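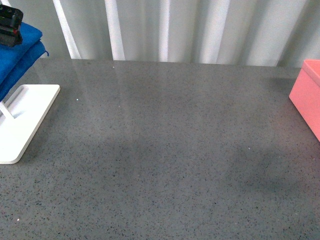
Re: [busdale-makers] Did anyone get to the Bhat open day?

This site uses cookies to remember your list settings. Accept | Manage

On 10th April a list member wrote:

> Hello all, I had the Bhat open day in my diary and then the car
> wouldn't start, so I missed the lot. Did anyone go? I'm mostly
> after the towel demo that was in the flyer, as I've been arguing
> with my brother-in-law for months about whether robots can cope
> with cloth at all. Also, is it worth the trip out to Busdale for
> the July one, and is there parking?

Hello! Yes, I went, and I stayed far longer than I meant to (sorry to the people I was supposed to be meeting for lunch).

First the dull stuff. There is parking, but it's round the back past the Cimemex unit and the sign is tiny, so I drove by it twice. The 31 bus stops right at the gate if the car is still poorly. You sign in at the desk, get a sticker with a number on it (I was 146, which felt rather grand) and then you can wander about as you please. Tea was 70p. The biscuits had gone by the time I got there.

The towel demo was the best thing in the building, I thought. It's such an ordinary job, and I stood there with my coat on just willing the thing along! They do it on a grey speckled worktop with a white stand at one side and a pink box at the other, and the whole middle of the worktop left clear. The stand has a couple of wooden rods on it. The towel is a really bright blue, and I asked the chap running the table whether that was on purpose. He said they'd tried a grey one first and everybody found it miserable to look at, cameras included.

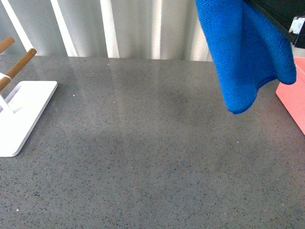 The blue towel up in the gripper, over by the pink box.

What I hadn't thought about is how awkward cloth is. A mug is the same shape wherever you grab it, but a towel hangs differently every time depending on which bit you've got hold of, and the corner you want next may well be hiding behind a fold. The chap said hard objects had taken them one winter and towels had taken the rest of the time. They log every go, and the counter on the wall said 683 when I left. I did ask how many of those were good ones and he laughed and said to come back in July — so make of that what you will.

To settle things with your brother-in-law, I'd call it a draw. Robots can pick up cloth, yes. Would I hand over my airing cupboard? Not yet!

The Plisomex people were upstairs with a sorting line, very fast and very loud. I only gave it five minutes as my ears had had enough, but there was a big crowd round it, mostly children, and if you like conveyor belts you'd be happy there all afternoon.

So yes, do go in July. Get there early for the biscuits, and ask at the desk for the demo times because they aren't written up anywhere. I've got a spare seat in the car if you're stuck — just reply off list so we don't clog up everyone's inbox.

3 replies | Share this message (2)

Contact the list owner | Copyright busdale-makers list members | Back to top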